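Nondale共享车间给机械臂“上房梁”，仿真里先练起来了

Nondale消息：Cladier共享车间的里间最近晚上总亮着灯。今年冬天立项的Dafis项目进展比大家预想的快，那条要倒挂在天花板上的机械臂，支架图纸已经定稿，控制程序也在仿真环境里跑起来了。按目前的安排，吊装放在三月，地点就是里间靠墙、以前堆木料的那块地方。

先给没来过的朋友交代一句，Cladier在老印刷厂的一楼，外间是木工和金工，里间归电子组用。Dafis是电子组自己提出来的，想法很简单：车间地方太小，落地的机械臂一装，桌子边上就站不了人了，那干脆挂起来！提议的是Melur Majimbun，她在黑板上画了个倒过来的胳膊，底下写了一行“头顶反正空着”，这行字到现在也没舍得擦。参与的成员现在有21位，有的每晚都来，有的只在群里改代码，还有两位是从外间木工组“借”过来的，说是来帮忙锯几块板，结果锯完就不走了。

项目分两条线同时走。一条是实物：吊顶支架、配电、走线、防坠链，由Nelu Oprea带着做。另一条是仿真：先在电脑里搭一间屋子，把胳膊挂好，桌上摆好东西，让程序在里面随便摔、随便撞，撞坏了重新加载就是。仿真这边主要是Elango Arumugam和Catinca Oprea在弄（Catinca和Nelu是兄妹，两个人在支架高度上吵了好几个晚上，最后各让了一点）。

仿真里的屋子没有照着车间里间来做。Catinca的意思是，先要一个干净、光线均匀的环境，把抓取的问题和光线的问题分开查，等程序站稳了，再把我们那扇漏光的窗户和那盏一闪一闪的灯加进去折磨它。屋子搭好以后大家凑到屏幕前看了好一会儿，有人当场就问能不能在里面办年会。
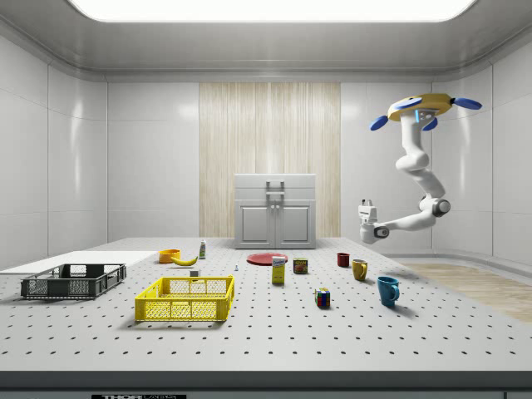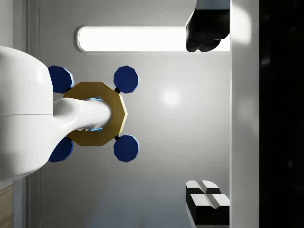 眼下最让人兴奋的是收拾桌面的任务。Elango给它起的名字叫“打烊”，就是车间关门前那一套：杯子归杯子，零碎归箱子，桌上清干净。听着平常，做起来处处是麻烦。仿真里的桌上现在摆着红、黄、蓝绿三个颜色的马克杯，还有魔方、香蕉、盘子、麦片盒和小罐头，左手边放着一灰一黄两个塑料箱，程序得自己判断先拿哪个、从哪个方向下手。香蕉横着躺，两根手指从上面夹下去，角度稍微偏一点就滑走了；盘子又扁又平，直接夹几乎没有下手的地方，只能想办法从边上来。马克杯的把手朝向也各不相同，Elango本来写了一条“永远抓把手”的规则，跑了一晚上就自己删掉了，改成先看杯口再决定。黄箱子离得近、口子也大，所以第一批放置练习全用它做目标。

到本周为止，这套任务在仿真里已经完整跑了2000次，日志全部留着，谁想看都可以找Elango要。成功率他暂时不肯公布，理由是打分的脚本还有毛病：魔方碰到箱沿弹出来，脚本有时候照样给它记一分。Catinca正在重写这一段，打算把“放进去”改成“放进去并且待住了”。她在周报里写得很客气，说“目前的成绩单偏乐观”，群里一片笑声。

倒挂带来的变化比想象中多。关节的零位要重新定，重力补偿的方向要跟着翻过来，所有从网上找来的示范程序都默认底座在下面，照搬过来胳膊第一个动作就是往天上举。Elango为此专门写了一页说明，贴在里间门后，标题叫《上就是下》。新来的成员第一次调参数前都要读一遍，读完在下面签个名。页脚已经签满了，他又接了一张纸。

遮挡也是一个老问题。胳膊从上面伸下来，正好横在相机和桌子中间，程序经常在最后一下看不见自己要抓的东西。目前的办法是多放几个虚拟相机，从不同的位置看，包括一个贴近底座、连吊顶灯板都能看到的视角。那个视角对抓取帮助不大，倒是意外地适合检查安装座附近有没有干涉，Nelu看过以后马上跑去改了线槽的走向，把原来打算从侧面出来的电缆挪到了后面。

实物这边，支架用的是方钢，由Nelu和木工组的两位一起下料。横梁已经焊好，打磨也做完了，现在斜靠在外间墙边，上面挂着一张硬纸板，写着“不是晾衣架”。孔位第一遍打偏了一组，补焊以后重新来过，这次先拿木板做了钻模，每个孔都对得上。底板和天花板之间要垫一层橡胶，Nurhan Aksoy从Bolledberg的一家旧货仓库淘到了整卷的，厚度合适，味道有点冲，已经在后院晾着了。她还顺路带回来一台旧的配电箱，外壳凹了一块，里面完好，正在换端子。

天花板能不能吃得住，是大家问得最多的问题。Nurhan本行就是结构，她把老印刷厂的图纸翻了出来，里间上方原先有吊纸卷的轨道，梁是加强过的。她要求吊装前先挂沙袋静置一整夜，早上再量一遍挠度，合格才许把胳膊往上抬。沙袋已经在灌了，欢迎路过的朋友顺手铲几铲。防坠链是另外单独固定的，跟支架不共用螺栓，这一条她写在图纸正面，用红笔画了框。

钱的事也简单说一下。项目到现在一共花了2000，主要是钢材、控制柜里的电源和一批接头，都从车间的公共材料费里出，账目夹在前台的蓝色文件夹里，随时可以翻。胳膊是成员凑份子买的二手货，不在这笔账里。夹爪的手指打算自己打印，Melur已经试了好几种材料，软的夹得住香蕉但是夹不正罐头，硬的正好反过来。她现在的思路是硬骨架外面套一层软皮，第一版套得太松，一用力就脱下来，像给机器人脱袜子。第二版在开槽，打印机这几天基本被她包了，需要排队的朋友请多担待，也可以直接去跟她商量，她很好说话的。

里间的桌子也在改。大家看中了带孔桌面的做法，哪里需要固定什么，拧个螺丝就行，所以旧工作台准备换一块打孔的面板。孔距跟仿真里的桌子保持一致，这样程序里记下的位置搬过来就能用，少一道换算。面板由金工组在下午空闲的时候钻，钻头已经断了两根，新的在路上。想要体验一把“无限打孔”的朋友，请自带耳塞。

安全方面有几条现在就开始执行：里间地上会贴一圈黄黑胶带，胳膊通电以后圈内不站人；急停按钮装两个，一个在门边，一个在操作台；调试期间必须有两个人在场，一个操作，一个只管看和按急停。孩子们的开放时段里胳膊一律断电，想看动作的可以在外间看仿真投屏，效果也挺好的，上次投出来，几个小朋友抢着给程序出主意，其中一个坚持说应该先收香蕉，因为它最容易被人踩到。这个建议已经写进待办了，优先级还不低。

仿真工程的文件已经放到车间的共享盘，目录名就叫Dafis，里面有启动说明和已知问题清单。清单现在列到第17条，最后一条是“桌上的小瓶子碰一下就倒”，还没有人认领。家里电脑显卡一般的朋友也能跑，把阴影关掉就行，只是画面会朴素一点。想认领问题的直接在清单后面写名字，改完请别忘了跟Catinca说一声，她会拉着你一起看回放，通常还附带一杯很浓的茶。

下一次碰头定在晚上七点半，里间，议题是吊装当天的分工和手指第二版的试夹。需要能爬梯子的人，也需要在下面扶梯子的人。Nelu会带上支架的最终尺寸图，Melur负责带香蕉，真的那种。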